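Home | Modules | Reading lists | Staff | Contact

Drama and Adaptation, handout 4: who gets the lines?

Last week we left the messenger speech half finished, so we start there. Read Duda's stage version beside the novel chapter it comes from. The chapter runs to 70 pages and Duda keeps 10! Look at what survives: nearly all the talk, hardly any of the weather.
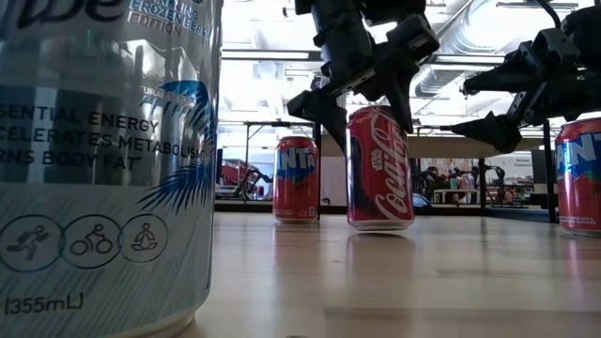

Saranya Rao argued on Tuesday that the weather does survive, because the chorus carries it in their breathing and their short lines. I love this reading, and I'd like you to test it against scene two.

Bring a pencil. Mark every line where a character describes something the audience could see for themselves.
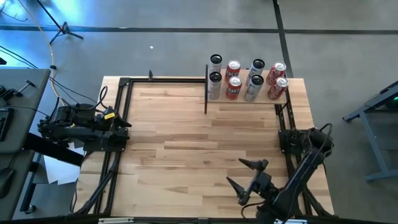
Doubling is our second topic, and it's a joy. Kitik's text has far more parts than players, so one actor may be both judge and thief. Try sketching the parts in order of entrance: silver and red drinks cans on a shelf, in two staggered rows of four, would do nicely for a chorus of eight. Who stands behind whom, and who speaks first?

Essay: 400 words on one doubled part.

Comments (2)

Amach: Does the prologue count as a part?

Rasau: Scene two is wonderful read aloud.

This site uses cookies. Accept | Settings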